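Oficina de Construção Ninby – Apostila do módulo 3
Garra manual de dois dedos: montagem, ajuste e primeiros registros
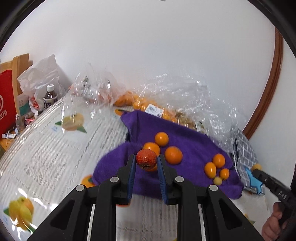 No módulo anterior ficou pronta a base do punho e foram cortadas as hastes. Neste módulo fecha-se o mecanismo, colam-se as almofadas e faz-se o ajuste da abertura. Quem ainda não terminou o punho deve acabar essa parte antes, porque os furos das hastes são marcados a partir dele.

1. Material por pessoa

Kit Rakel de hastes e pinos, já separado na caixa de cada bancada
Um par de almofadas com nervuras
Cola de contato Sidico
Elástico ou mola de retorno
Chave pequena, lima fina, paquímetro
Caneta de marcação e fita crepe

O kit Rakel vem com pinos de dois comprimentos. Os curtos vão nas articulações próximas aos dedos, os longos no lado do punho. Trocados, eles entram do mesmo jeito, mas a haste fica com folga lateral e os dedos deixam de fechar em paralelo.

2. Montagem do mecanismo

Montar primeiro um lado inteiro e só depois o outro. Os pinos entram com pressão da mão. Se for preciso martelo, o furo está apertado: passar a lima duas ou três vezes e tentar de novo. Antes de travar, abrir e fechar o conjunto até o fim do curso. O movimento deve ser contínuo, sem degrau.

Com os dois lados montados, encostar os dedos e olhar a linha entre eles contra a luz. Uma fresta maior em cima do que embaixo indica haste torta ou furo fora de posição. Diferenças pequenas somem depois da colagem das almofadas, que cedem um pouco. Diferença que se vê de longe precisa ser corrigida agora.

3. Colagem das almofadas

Lixar de leve a face interna dos dedos e limpar o pó. Aplicar a Sidico nas duas superfícies, esperar o tempo indicado no tubo e juntar. As nervuras ficam atravessadas em relação ao comprimento do dedo. Prender com fita crepe e deixar até a aula seguinte – a cola parece firme bem antes de estar curada.

4. Ajuste da força

A força que chega ao objeto depende da mola e da mão de quem segura o cabo. Começar sempre com a mola no ponto mais fraco. Pegar a peça, levantar um palmo, contar até três e devolver ao pano. Se escorregar, subir um ponto na mola. Se marcar a casca, voltar um ponto e verificar o alinhamento dos dedos, que costuma ser a causa.

Frutas pequenas servem bem para o ajuste. São redondas, têm casca lisa e variam de tamanho dentro do mesmo saco. Um pano grosso por baixo evita que rolem e dá contraste para a gravação. Trabalhar em qualquer mesa de cozinha resolve; o fundo não precisa estar limpo, e convém mudar a posição das frutas entre uma série e outra.

5. Registros

Cada tentativa vira uma linha na planilha Azar: número da série, objeto, ponto da mola, pegou ou não pegou, observação. A turma anterior fechou o módulo com 530 tentativas anotadas, das quais 518 puderam ser aproveitadas. As outras tinham a coluna do ponto da mola em branco, e sem esse dado a linha não serve para comparação.

Tentativa falhada também se anota. Na observação, escrever o que aconteceu em poucas palavras: escorregou para a frente, girou, tocou a fruta vizinha. Evitar "deu errado".

6. Para a próxima aula

Trazer a garra com as almofadas curadas e a planilha com pelo menos 3 séries completas. Quem for usar outro objeto no lugar das frutas deve medir a largura antes e conferir se cabe na abertura máxima. O módulo 4 começa pelo suporte da câmera, e as instruções de corte já estão na pasta da oficina.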